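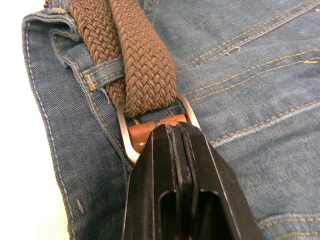 Feniseo Garment Prep Station
One-arm bench station for belts, buckles, drawstrings and straps

Sosdale > Equipment > Sorting and prep > Feniseo
Page updated January 10, 2018

Anyone who has worked the prep bench at a secondhand clothing sorter knows the belt problem. Jeans come in with the belt still threaded through the loops, buckled or half buckled, sometimes twisted under a loop or two. The belt has to come off before the jeans go to the wash, and it takes two hands and a decent grip. Do it a few times and it's nothing. Do it for a whole shift and your thumbs let you know.

Feniseo takes on that pulling and pinching. It's a single arm with a two-finger gripper and a small camera at the wrist, mounted over a white bench top, and it works on one garment at a time next to a person who decides what goes where. We've been building sorting equipment at Sosdale for a good while and this is the station we have had the most fun with, partly because cloth is such a pain for a machine. A box stays box shaped. A pair of jeans is a different object every time you put it down!

The first full installation is at Jendside, a clothing reuse house that handles denim, workwear and shirts. They have run two stations since May, and most of what's on this page comes from their floor.

What it does at the bench

The operator lays a garment flat, waistband toward the arm, and presses the green bar. The arm moves in close, looks for a buckle, tab, cord or strap, and takes hold of it. From there it works the piece free in short pulls, stopping to look again between pulls. If it loses the piece or the pull gets too stiff it lets go, lifts away and lights the amber lamp, and the operator finishes by hand.

That last bit matters. We didn't want a machine that wins a fight with a belt loop by tearing it off. Pull force is capped in software and capped again by a slip clutch in the wrist, and the operator can turn the cap down for older or thinner cloth with a dial on the front of the bench. The crew at Jendside keeps a strip of tape on the dial with their own marks for denim, canvas and shirting, which is a better interface than the one we shipped, so new units have a blank write-on ring there.

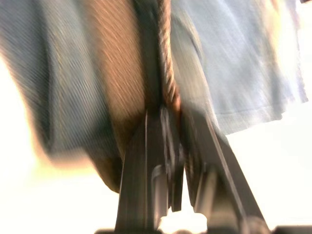 Gripper closed on a twisted brown cord and a dark strap, with light-blue fabric hanging to the right.

Cords and straps are harder than buckles. They swing, they roll between the fingers, and two of them together look like one thing from most angles. The ridged finger pads that ship with every station are the fourth design we tried, and the earlier ones are in a coffee can in the workshop. The ridges grip braid and cord well. Smooth flat webbing still slips more than we'd like, and there is a softer pad set for that (see Options).

What changed for the people at Jendside

We asked Mererid Pugh, who leads the prep line, to write something for this page. She sent back a full sheet, and we've kept the part below mostly as it came.

"Before the stations we had four people on belts and ties in the morning and moved them at lunch because of hands and wrists. Now it's two people on the Feniseo benches and the other two went to grading, which is the job people ask for. Nobody's hours were cut, I want that said, because it was the first question in the break room and it should have been. The work at the bench is different. You're looking more and pulling less. You check the pockets, you check for rips, you decide if the belt is worth keeping with the jeans or goes in the belt bin. It is slower than a quick person on an easy belt. It's about even on a bad one. What I notice is the end of the shift, when people used to be shaking their hands out and now they mostly aren't."

She also listed what she doesn't like. The arm's reach zone is marked on the floor in yellow and people coming off the main aisle clip the corner of it, which pauses the arm. The amber lamp was hard to see from the grading side. And training took longer than we'd told her it would. All fair. The lamp is on a taller post now, the pause zone can be trimmed on the aisle side if you fit the end guard, and we've rewritten the training plan so it allows two weeks of paired shifts in place of one.

Yayra Quartey was one of the first two operators and now trains the others. She has become very good at laying a garment down so that the arm finds the buckle on its first look, and she worked out that a quick half turn of the waistband frees up most stuck loops. That trick went straight into the operator card. We've met engineers with less of a feel for the thing.

The numbers we have

In the last full month we logged at Jendside, one station handled some 960 garments with belts, ties or cords. Of those, 372 went to amber and were finished by hand. That's a lot of ambers and we'd like fewer. Most were double-wrapped ties on work coats, a garment we hadn't planned for when we started, and Jendside now sends those to a hand bench.

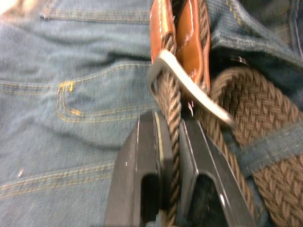

DENIM AND BRAIDED BELTS

Braided belts get their own setting. The braid stretches, so a steady pull mostly makes the belt longer and doesn't bring it through the loop. Feniseo uses small tugs on braid, with a fresh look at the belt after each one. Leather tabs and end pieces give the fingers something firm to hold, and the arm will go for a tab first if it can find one.

Belt loops are the thing to watch. The camera sits close to the fingers so the arm can check whether a loop is lying across the belt before it pulls. Faded denim belt loops over faded denim can fool it, and good even light over the bench makes more difference than any setting we can offer. Please don't skip the light bar.

Setting one up

A station needs a level floor, one standard outlet and clear space on the operator's side. Allow 14 days from delivery to the first real shift. Our installer, Gwion Rosser, stays on site for the first part of that and then comes back once operators have had time to build up a list of complaints. He likes the list to be long.

Before you order, talk to the people who do the job now. At Jendside we spent two mornings at the bench with Mererid's crew before anything was bolted down, and the height, the side the bins sit on and the position of the stop button all changed. If your crew has someone left-handed, tell us early. The bench mirrors, but it's a factory job.

In the box

Arm with two-finger gripper, black
Wrist camera and cable
White bench top with adjustable legs
Light bar
Ridged finger pads, 6 pairs
Force dial with write-on ring
Amber lamp on tall post
Stop button with two mounting positions
Floor tape and laminated operator cards

Options

Soft pad set for webbing and flat straps
End guard for aisle-side benches
Lloyd bin cart, fits under either side of the bench and rolls out with a foot pedal
Mirrored bench (order with the station)

Care

Wipe the finger pads at each break. Lint builds up in the ridges faster than you'd think, and denim lint is the worst of it. Blow out the wrist joint weekly and swap pads once the ridges look rounded. The camera cover takes a dry cloth only.

Questions and visits

Dwynwen Maddocks handles orders and spare parts. For questions about hand strain, job rotation or how to bring a station into a line without upsetting it, ask for Rhiannon Powell, who spent years on sorting floors before she joined Sosdale. Jendside is happy to have visitors on the prep line if you arrange it through us first. Bring a bag of your worst belts.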